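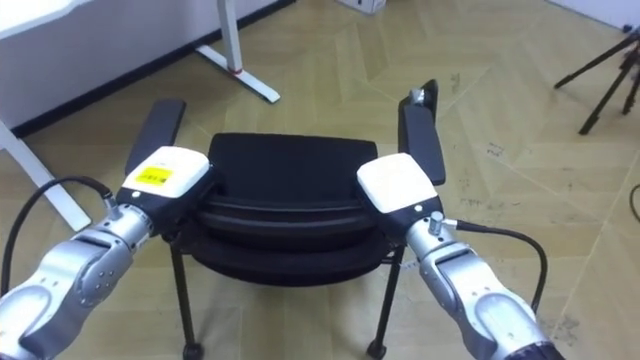 Martim Prata reckons the new bib numbers will crack at the folds before Christmas, and he'd rather we sewed them. Fair point, but wait till he sees the stretch test!

November, 4.15 pm. Ruddock netball dresses, second print trial. Ran the softer ink on the Isora knit, longer press, lower heat. Pulled the side panel by hand and then on the jig, 2000 pulls, and the lettering stayed whole. Lovely clean edges too, even on the small R. The collar print is still a bit shiny, so try the matt film next.

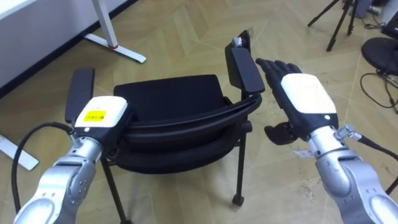 Black chair, herringbone floor.

Wash test still to do: 2 dresses at 40, 2 skorts at 30. Nelbridge want the sky blue darker (swatch 2484, pinned by the press). Very pleased with this one. Ask Prirkunbridge if they can spare another roll of the knit.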